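Setting up the Tudon count sheet for a local vote

Section 4: From blank sheet to first tally

By now you've got Tudon installed and you've read the bit about picking a ballot type (if you skipped section 3, go back, I'll wait). I wrote this section after the Grosadero harbor referendum, when I had to set the whole thing up from scratch on a borrowed laptop with one evening to go. So these are the steps in the order I wish I'd done them!

Before you start, have three things next to you: the official list of polling places, the exact wording of the question, and the number of registered voters for each place. Grosadero has 8 polling places, so that's what I use all the way through.

1. Open Tudon and choose New Vote. Give it a plain name. I used Harbor Question, and I was glad of it later when I had four test files with names like final2.

2. Paste the question in exactly as it's printed on the ballot. Don't tidy the grammar. Ours had a comma in a very odd spot and I left it right where it was.

3. Under Answers, type the choices in ballot order. A yes/no vote needs two lines, plus the Blank and Spoiled lines that Tudon adds for you.

Note: You can't reorder the answers once a single count has been entered. You'd have to start a new file.

4. Go to Places and add your polling places one by one. There's an import button, and it works fine if your list comes as a clean spreadsheet. Ours came as a scan from the town hall in Gradano, so I typed.

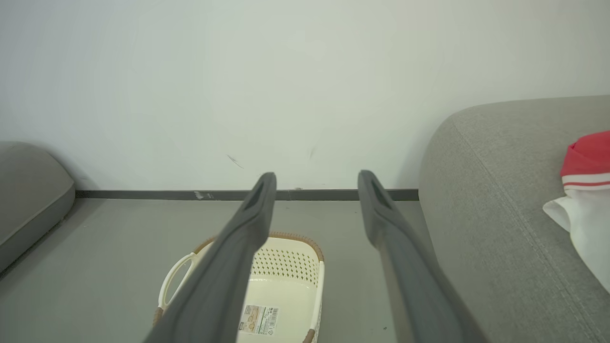
Fig. 4.1. Cream basket with a brown rim.

5. For each place, fill in the registered voters. The smallest one on our list was Laryea, with 200. Tudon uses this number to warn you if the count comes in higher than the roll, and you really do want that warning late at night when everybody's tired and the sevens look like ones.

6. Set the turnout threshold, if your vote has one. Plenty of towns don't. If yours does, check whether it's measured against everyone registered or only against valid ballots, and pick the matching option. The default is everyone registered.

Caution: Changing the threshold after you've published a page will change the result line on that page right away, with no message and no undo. I did this in August with a practice file and scared myself silly.

7. Click Check Setup. You'll get a green line for each place that's complete and a yellow one for each that isn't. Yellow usually means a missing roll number.

Entering your first count

Do a dry run first. I know, I know, but it takes a few minutes and you'll find the thing you forgot.

8. Open Laryea (or whatever your smallest place is) and choose Test Entry. I put in 91 for yes and 72 for no, left the other lines at zero, and pressed Save.

9. Look at the total at the bottom. With my numbers it should say 163 ballots out of 200. If your total is higher than the roll, the box turns orange and Save won't work until you fix it or tick Override.

Caution: Please don't tick Override just to get moving. Call the polling place and have them read the numbers out again, slowly.

10. Have a second person type the same count into the Second Entry column without looking at yours. Tudon compares the two and marks any line that doesn't match.

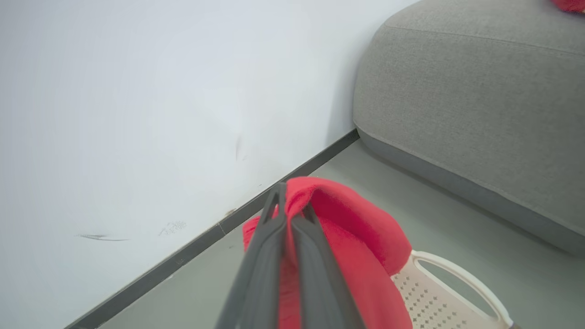
Fig. 4.2. Red cloth and basket.

11. When both columns agree, press Lock Place. A locked place can be opened again, but the log keeps a record of it, with the time. I like that a lot. People ask questions after a close vote, and it's nice to have something to show them.

12. Clear the dry run with Tools, then Remove Test Entries. Check that every place is back at zero before you close the file.

Note: Remove Test Entries only clears counts made through Test Entry. If you typed practice numbers into the regular screen (guilty!), you have to delete them by hand, place by place.

If the totals look wrong

Check the Blank line first. Some places report blank ballots inside their spoiled number and some keep them separate, and Tudon has no way of telling. Ask each place how they do it, and write the answer in the Remarks box so you aren't asking twice.

Publishing the results page is in section 5. Leave the Publish switch off until you get there.

Section last changed Jan 17, 2021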